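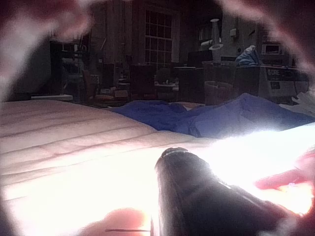 Stustport House – Furnished Room Check
Room 11, change of occupant, November
Inspected by: Lutfa Miah
Second check (textiles): Shahab Ghaffari
Key: P = pass, A = attention needed, F = fail, N/C = not checked

1. Access and escape

1.1 Door opens fully and closes onto the latch: P
1.2 Clear route from bed to door: A
Comment: Route is passable but narrow at the foot of the bed. Minimum for this building is 833 mm. Move the bed toward the wall and measure again.
1.3 Smoke alarm sounds on test button: P
Comment: Tested at 10:40. Battery type recorded on the room card.

2. Window

2.1 Sash opens and holds: P
2.2 Panes free of cracks: P
Comment: Small-pane grid with white muntins. Check putty again in spring.
2.3 No furniture blocking access: A
Comment: Chair directly under the window. Relocate.
2.4 Blind cords: N/C

3. Furniture

3.1 Chairs stable, no loose joints: P
Comment: Both dark chairs load tested by hand. The reddish-brown seat is sound.
3.2 Tall cabinet fixed to wall: F
Comment: Upper bracket present, screw missing. Do not load the top shelf until fixed. Job passed to Bienvenido Tan.
3.3 Low white shelf level and secure: P
3.4 Nothing stored within 500 mm of the heater: P

4. Bed and mattress

4.1 Slats complete and seated: P
4.2 Mattress seams closed, no exposed fill: P
Comment: Beige-pink cover with long quilted seams. Run a thumb along each seam on both faces – stitching on this model tends to open at the corners first.
4.3 Signs of bed bugs (seams, piping, headboard joints): P
Comment: None found. Torch used. The torch has to be held low across the quilting or the ridges do not show.
4.4 Permanent fire label attached: A
Comment: Label present, print worn. Agnes Moncrieff to confirm the supplier record with Stoltska before the mattress is kept in service.
4.5 Blanket: A
Comment: Blue blanket found rumpled beyond the mattress. Shake out, check both sides, fold. Sarkar laundry tag to be matched against the linen list.

5. White textiles

Method: one person holds the far side of the cloth while the other works along it. Gathered cloth must be opened fold by fold. Check against strong light for thin areas, then again away from the light for marks.

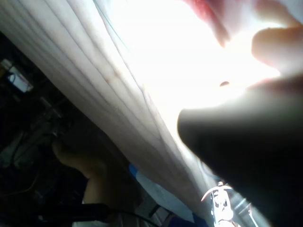 5.1 Tears or holes: N/C
Comment: Small dark oval spot, could be a hole or only a shadow in a fold. Spread flat and look again before recording a result.
5.2 Stains: A
Comment: Faint reddish spot in a crease. Treat as a stain until laundered. Bag separately.
5.3 Loose threads: A
Comment: Thin bluish line across the folds. If it is a loose thread, remove it. If it is sewn in, leave it and note its position.
5.4 Hems: N/C

6. Electrical

6.1 Sockets firm, no scorch marks: P
6.2 Extension leads: P
Comment: None in use. The 200 W limit for bedside outlets is posted inside the door.

Actions

Cabinet screw (3.2) – B. Tan, before occupancy
Bed position and chair (1.2, 2.3) – L. Miah
Mattress record (4.4) – A. Moncrieff
Textile recheck (5.1, 5.4) – S. Ghaffari, after laundering
Blind cords (2.4) – L. Miah, at recheck

Room status: HOLD. Release requires 3.2 closed and signed by Kumudini Patwary. Copy of this sheet to the Trurstead office.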